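Self-inking stamp prints too faint on one side – pad, ink or me?
Posted in Stationery & Desk Supplies
Viewed 2409 times

Loludau

I bought a Trako self-inking stamp for return addresses in September. It has four lines of text and came with a black pad already fitted. I used it on one batch of 163 envelopes and it was fine. Now the left half of every print is pale and the bottom line hardly shows up at all, while the right half looks normal.

I have tried pressing harder, which only gives me an outline of the stamp body on the paper. I have also tried turning the pad around in its slot. That moved the pale part a little toward the middle but did not fix it. 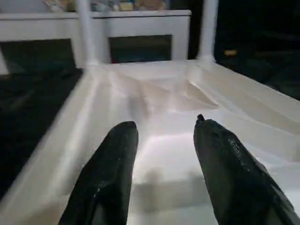
The envelopes are plain white, not coated. I work on a glass desk with nothing under the paper. The shop I bought it from sells a refill ink and a full replacement pad, and the pad costs 5 dollars more than the ink. I would like to know which one I need before I order. I have 135 cards to send out and would prefer not to write the address by hand.

Also, can I use ordinary stamp pad ink from a bottle, or does it have to be the same brand?

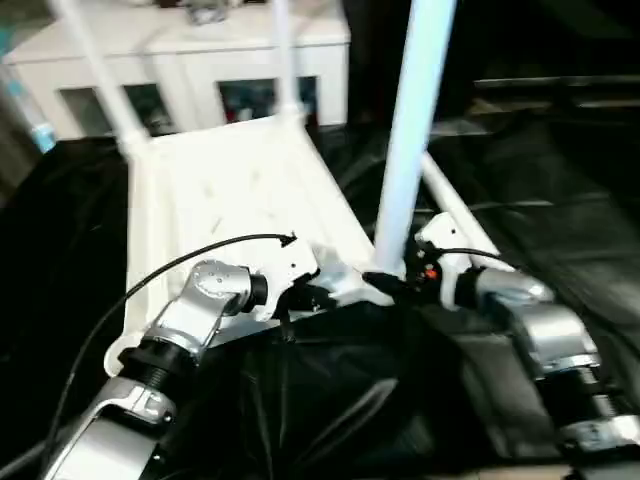
Statcombe

Two separate things going on, I think. When you turned the pad around the pale area moved, so the pad is at least part of it. It has run low on one side. That happens if the stamp is stored lying down for a long time. Store it standing up with the pad locked in.

Glass is a bad surface for stamping. The rubber needs a bit of give under the paper. Put a thin magazine or a few sheets of paper under the envelope and try again before you spend anything. Watch out for the envelope flap too – if half the stamp lands over the folded seam, the other half will not touch properly.

For the refill, get water-based ink made for self-inking stamps. It does not have to be the same brand. Do not use oil-based ink or the quick-drying kind for plastic and metal. Those can swell the rubber and ruin the pad. Steps:

Push the stamp down halfway and lock it with the side buttons.
Slide the pad out.
Put three or four drops on the pale side and one or two on the rest.
Spread it with the side of the bottle tip.
Leave it flat overnight, then slide it back in.
Stamp scrap paper until the print is even.

If the pad surface is torn or feels hard, buy the pad. Ink will not bring it back.
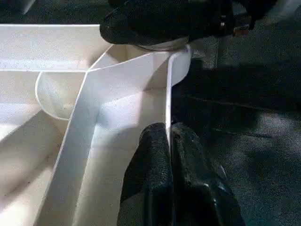 Tănase

Just get the new pad. Refilling is messy and I got ink all over my fingers and it took days to come off. Mine was a different make but they all work the same.

Loludau

Thanks to both. I put an old catalog under the envelope and the bottom line came back right away. The left side was better but still lighter than the right, so I ordered the ink and did the drops as described. I put on too much the first time and the letters filled in. After a lot of stamping on newspaper it settled down. 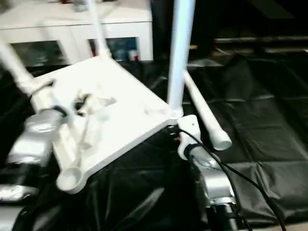
I also cleaned the rubber with a damp cloth and an old soft toothbrush. There was paper fluff packed inside the small letters, mostly in the zip code. The print is even now on plain envelopes. On the cards, which are a bit shiny, it still takes several minutes to dry and smears if I stack them too soon, so I am laying them out in rows and doing them in small batches.

I will keep the pad in mind for next time. Marking this as solved.

Last edited May 20, 2025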